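Why do grown-ups put their coffee in tiny pots?

I'm Sneha Solanki and I write these pages about ordinary stuff you walk past every day. Today I'm in the drinks corner at Drendside, where the big people come for a cuppa (I'm a hot chocolate person myself, but never mind).

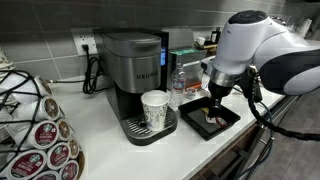

Coffee starts off as a seed inside a fruit a bit like a cherry. The seeds get dried, roasted until they're brown and then ground up into powder. A pod is a little pot with just enough powder for one drink, sealed with a lid of foil to keep the air out. Ours live in a black wire holder next to the machine, and lots of them have deep red lids with a green and white logo! Air makes coffee go stale, you see, like biscuits when the lid's been left off the tin.

So what happens inside? The machine pokes a hole in the pod, pushes hot water through, and the coffee trickles out of the bottom. There's a paper filter in there too, so you don't get bits in your teeth.

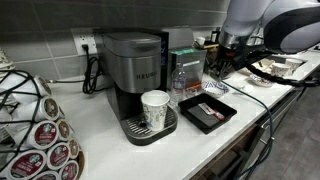

What about the sauce?

Same idea! A sachet is one helping of ketchup or mustard, shut up tight until somebody's chips turn up. Tear a corner, squeeze gently (gently!!) and point it away from your jumper. 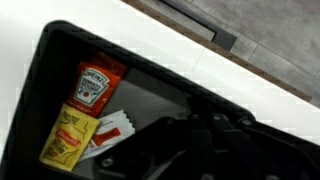 Manju Garg wrote in to ask whether you can recycle sachets, and said her class at Jemitz had saved up 477 of them.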